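Clay plaster in the back room, second part
24th October

In August I wrote that I would plaster the north wall of our back room with clay, and several readers asked me to tell how it went. I was slow to answer, for which I am sorry. The wall is finished now, except for one strip near the window which I will explain later.

Our house in Brirnisano is old and the walls are of soft brick. The previous owner had covered this wall with cement render and then with a shiny paint, and every winter the lower part became dark and the paint came off in pieces like fish skin. Two builders told me to put a stronger paint. I did not want to do this a third time. So I removed everything down to the brick, which took me much longer than the plastering itself, and I left the wall open for the whole summer.

For the base coat I bought the ready mixed clay from Wurnness. It comes in big bags, dry, with chopped straw already inside. I used 300 kilos of it. I had calculated less, but old bricks are not flat, and in one corner I had to fill a hollow as deep as my thumb. The material cost me 162 and the delivery almost made me cry, because the driver left the pallet at the bottom of the hill.

Mixing is the part I would do differently. I mixed the first batch and used it immediately, and it was sticky on the trowel and weak on the wall. The second batch I left under a wet cloth overnight. It was like a different product, soft and fat, and it stayed where I put it. Please let it rest, even if the bag says thirty minutes.

I put 2 base coats with a reed mat between them. I wet the brick before, with a garden sprayer, until it stopped drinking. The first coat dried with cracks, some wide enough for a coin. I was worried and wrote to the shop, and they answered in one line that cracks in the first coat are good for holding the second. This was correct.

The finishing coat is a finer clay called Yang, in a color between sand and milk tea. You spread it very thin and wait until it is hard like leather, and then you rub it with a damp sponge in small circles. If you start too early you pull it off. If you start too late nothing happens except that your arm hurts. I found the right moment only on the last third of the wall, and in the evening light you can see where I learned it.

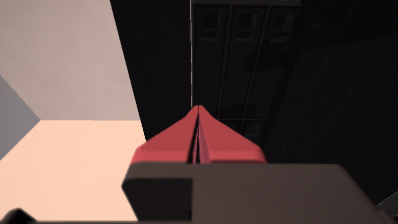

About the strip near the window: there the old render goes behind the frame, and I could not remove it without taking out the window. Clay does not like to sit on cement. I ordered a primer with sand in it from Grurnasico, item 598 in their list, and it has not arrived yet. I will brush it on, wait one day and then close the strip with what is left of the Yang. The color will probably be a little different and I will have to put the bookcase there.

How is the room now? It smells of earth after rain, less each week. I have to be careful with chairs, because the corners are soft and one is already damaged. I repaired it with a wet finger and some clay from the bucket. About the winter damp I can't say anything yet, and I will write again when the heating has been on for a few months.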